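News > Education > Student Projects

Tag: Robotics and Automation

Students of the Varghese Robotics Club to show two-armed table-clearing robot in Vadau

VADAU, October 12, 2019 – The student robotics club of the Varghese Technical School informs the press and the public that its project Skarby will be shown at the open evening of the school. Skarby is a program with which a robot with two arms learns to clear a table after a meal.

The project was started in July by two students, Ashwin Nadar and Pavithra Ramasamy, as their entry for the Bamar student competition. The club has now 30 members, and 3 teams will travel to the competition. The Skarby team is the youngest of them.

The rules of the Bamar competition ask each team to choose a task from daily life. The objects must be of the kind which people have at home, and they must be different in shape and material. The judges place them on the table, and the team does not know the positions before. For this reason the students practise with many arrangements, and after every trial they write in a notebook which object was difficult.

"In the beginning we believed that the heavy things would be the problem," said Pavithra Ramasamy. "But the heavy things are easy. A cloth is much more difficult, as it has a new shape every time we put it down. We have spent many evenings only with the cloth."

Ashwin Nadar is responsible for the part of the program which decides the work of each arm. "When both arms want to go to the same place, one of them must wait," he explained. "My first version was too polite. Both arms were waiting, and we were also waiting."

The teacher of the club, Katia Lombardi, is satisfied with the progress. She said that the students have learned to test one small change at a time, and that this will be useful for them also in other subjects.

In the current exercise a folded red cloth lies over two chopsticks and a narrow white tray, next to a cutting board with slices of lemon and a gold-coloured fork and knife. One gripper works from the side of the cloth, the other at the pink box. 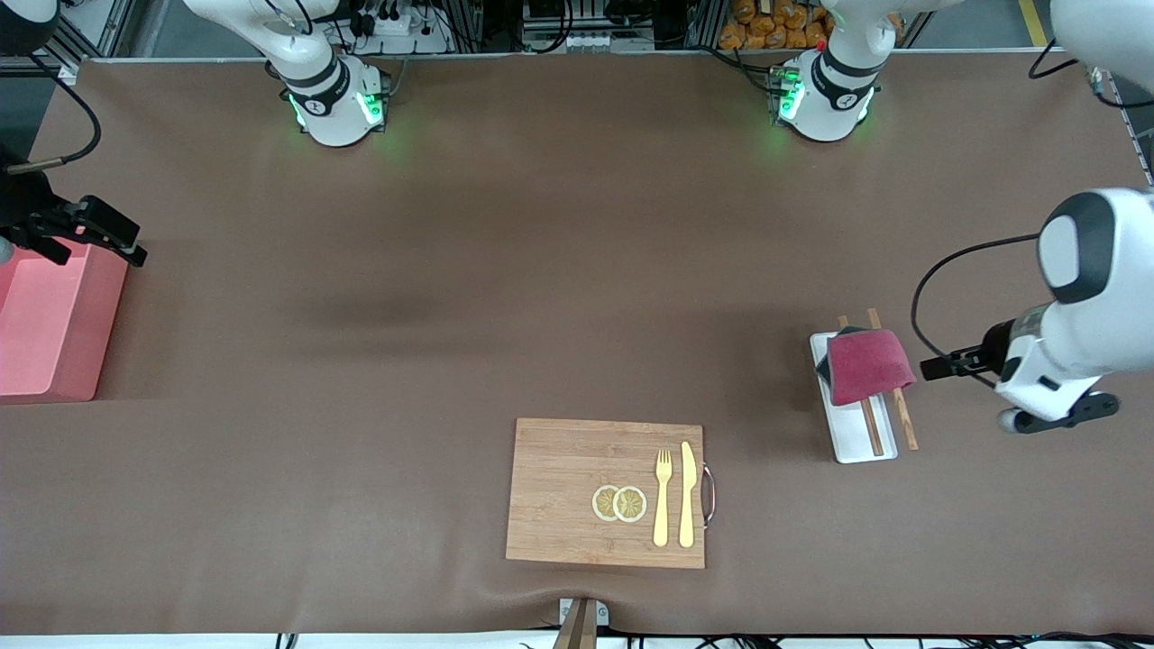
Programme of the open evening

The evening begins with a short welcome by Katia Lombardi. After this the Skarby team will show its exercise, and visitors may choose where the objects are placed. Sudheer Sundaram, a former member of the club, will speak about his studies in automation. The entrance is free and no registration is necessary. Children are welcome together with an adult.

Contact for the press: Kuo-hua Kong, school office, Varghese Technical School, Vadau

Related items

- Bamar competition: rules for new teams
- How to join the robotics club
- Line-following course for beginners
- Old workshop gets new lights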